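Talk notes: Cooking for a Small Freezer
Vorkley Library, evening session, February

Start before people finish sitting down. Ask who has something in the freezer right now that they can't identify. Hands up. Mine is up too (it's orange, it could be squash soup, it could be curry, I've been scared of it for months).

Then the story of the move to Skisel. We went from a house with a big chest freezer in the garage to an apartment with two drawers under the fridge. Two! I cried a little over the turkey stock. Tell them I paid $299 for the big freezer and ended up giving it away to the people downstairs, who still send up ice cream.

Slow down here, I always rush this bit. What I freeze now: cooked beans, soup with most of the water left out, bread in slices, tomato paste by the spoonful, ginger in one lump so I can grate it frozen. What I gave up on: cooked potatoes (grainy), lettuce (don't ask), anything with a lot of sour cream in it. Somebody will ask about eggs. Yes, beaten, never in the shell.

Bean recipe if there's time. Soak overnight, simmer with an onion and a bay leaf, salt toward the end if you're my mother and at the start if you're me. Cool them in the cooking liquid and freeze them in it too, they come out so much nicer! One pot makes 8 portions at our house. Handout has the full version, it's on the chair by the door.

Flat bags next. Fill, press the air out, lay on a cookie sheet till solid, then file them standing up like records. Pass around the bag of frozen peas so they can feel how thin I mean. Remember to get the peas back this time.

Mention the Herno market for cheap onions at the end of the day, and the Yazdani spice mix I put in everything, lentils especially. No, I don't get paid for saying so. 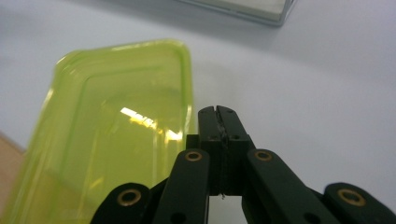

Labels are my weak spot, so I'm going to be strict with you about them. Masking tape and a marker, name and month, before the food goes in, while the outside is still dry and the tape will stick. For anything I'll be eating this week I like a container I can sort of see through, and a translucent plastic one like the yellow-green one on the left does me fine, tint and all. The freezer stuff gets tape no matter what. Okay, questions, and whoever has my peas, please bring them up front.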